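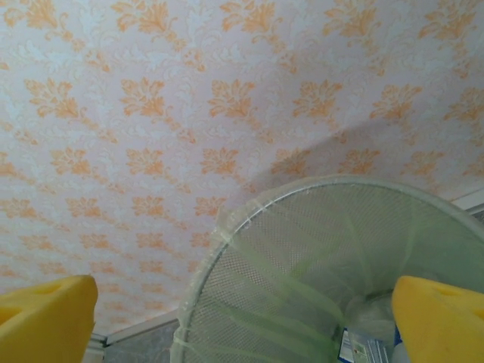

Dorottya Kiss:我这边清了缓存重新打开,玛吉特那页的身家还是错的,剧集列表也没变。请不要关单。

工单标题:演员资料页身家数字与作品年表串档
产品:Monedard 人物资料库
提交人:Dorottya Kiss
处理人:Fouzia Malik、Gil-soo Jang
优先级:中
状态:已重新打开

问题描述
演员 Margit Mészáros 的资料页上,“净资产”一栏显示为497万美元,经纪公司提供的资料里没有这个数字。同一页的作品年表多出12条,全部是短片和广告配音,她本人没有参与过。剧集《Miltari》应标为“常驻角色”,页面上写的是“客串”。出生地正确,出生年份为空。

复现步骤
1. 未登录状态打开资料页。
2. 展开“收入与净资产”。
3. 切换到“影视作品”,按年份倒序。
4. 用站内搜索输入姓氏,不带重音符号,结果里出现两个条目,点任何一个都进入同一页。

Fouzia Malik,上午9:20
已复现。后台能看到两个人物编号,一个是演员,一个是同名配音员。配音员的编号被标成“已合并”,目标是演员。合并记录里没有操作人,只有来源:Trukby 导入任务。

Fouzia Malik,上午10:05
先把两个编号拆开。年表里多出的12条已回到配音员名下,前台刷新后正常。净资产没有跟着走,这个字段存在另一张表里,拆分时不处理。已手工清空,页面暂时显示“暂无可靠数据”。

Dorottya Kiss,上午11:40
收到。年表对了。《Miltari》还是“客串”。另外搜索结果的摘要里仍然写着497万,点进去才是“暂无”。

Fouzia Malik,中午12:15
摘要走搜索索引,已提交重建。角色类型转给 Gil-soo。

Gil-soo Jang,下午2:30
角色类型的规则如下:出演集数不到全剧30%的,自动标“客串”。《Miltari》的总集数在库里填成了100集,把两季的预告和花絮都算进去了。剧集条目由 Kálmán Pintér 维护,已请他核对。改规则影响面太大,这张单里不动,只改数据。

Kálmán Pintér,下午3:10
总集数已改,花絮移到“附加内容”。重新计算后角色类型变为“常驻角色”。演员表里另外几位也一并更新了,没有发现新的异常。
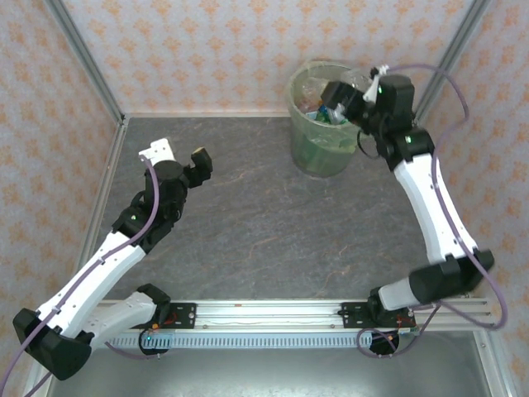

附件2:粉底橙色花纹墙纸,前方两支机械臂

Gil-soo Jang,下午4:45
导入任务的日志看完了。Trukby 的文件里两个人的姓名拼写完全一致,配音员那条没有出生地,也没有出生年份。匹配程序在缺少这两项时只比姓名,比上就合并。497万这个数来自配音员那条记录,原文件没有注明出处,所以也不应该写到配音员页面上。已从两边都删除。

Fouzia Malik,下午5:00
两边资料按已解决处理,单子关闭。

次日更新

Dorottya Kiss 重新打开了工单,留言见顶部。她附了页面文字:身家497万美元,年表多出12条,“常驻角色”没有变回去。

Fouzia Malik,上午8:50
夜里的导入任务又跑了一次,同样的两条记录再次合并。我昨天只拆了编号,没有加“禁止合并”标记。现已补上,并再次拆分、清空净资产字段、重建索引。

Gil-soo Jang,上午9:30
匹配程序加了一个条件:出生年份和出生地都缺失时不自动合并,进入人工队列。测试环境用同一份文件跑了两遍,配音员和演员都保持独立。正式环境等今晚的任务。

Dorottya Kiss,上午10:10
现在页面是对的。出生年份我这里有,Tóth 经纪公司发来的简历上写着,要从哪里提交?

Fouzia Malik,上午10:25
请用资料页底部的“更正”表单,来源类型选“经纪公司”,把简历作为附件上传。不要写在这张工单里,工单内容不会进入审核流程。净资产如果没有可以公开引用的来源,就留空,不接受估算值。

Dorottya Kiss,上午10:50
已提交更正。净资产留空。

第三天更新

Gil-soo Jang,上午8:40
昨晚的导入任务完成,没有再合并。人工队列里新增了几对同名人物,转给 Kálmán 逐条看,另开工单跟踪,不占用这张。

Kálmán Pintér,上午9:15
队列已接手。

Dorottya Kiss,上午11:05
看过了,页面和搜索摘要都正常,出生年份也已显示。可以关单。

状态:已关闭
关闭人:Fouzia Malik
遗留事项:“客串”与“常驻角色”的判定比例,列入12月的规则讨论。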